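Went to the Plumano open day on Thursday with my friend Esi Alhassan, and I'm still kind of buzzing! Plumano is the little studio behind Troment, the farming-and-caves game I've sunk way too many evenings into, and they let fans in for one afternoon (50 of us, first come first served, and yes, I was refreshing that sign-up page at lunch).

We got split into groups of eight and ours went up to the art room first. Simin Rostami does most of the terrain, and she let us watch her repaint a swamp while she talked. It took her 25 minutes and she threw it out at the end, which hurt a bit, I wanted that swamp in the game.
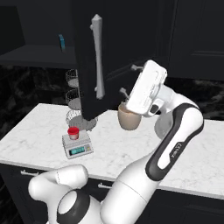

After that came the part I'd been waiting for, the playable build of Jidex. It's their next one, a building game set on floating islands, and you can have six people on one map. Esi spent our whole turn on a staircase and I fell off it twice. Controls felt a little slippery on a gamepad, much better with a mouse.

Tuấn Đàm took questions over cold pizza. No console version yet, pets are coming to Troment in August, and he wouldn't say a word on trading. I bought a mug and a sticker sheet on the way out, and Esi already wants to go again next year.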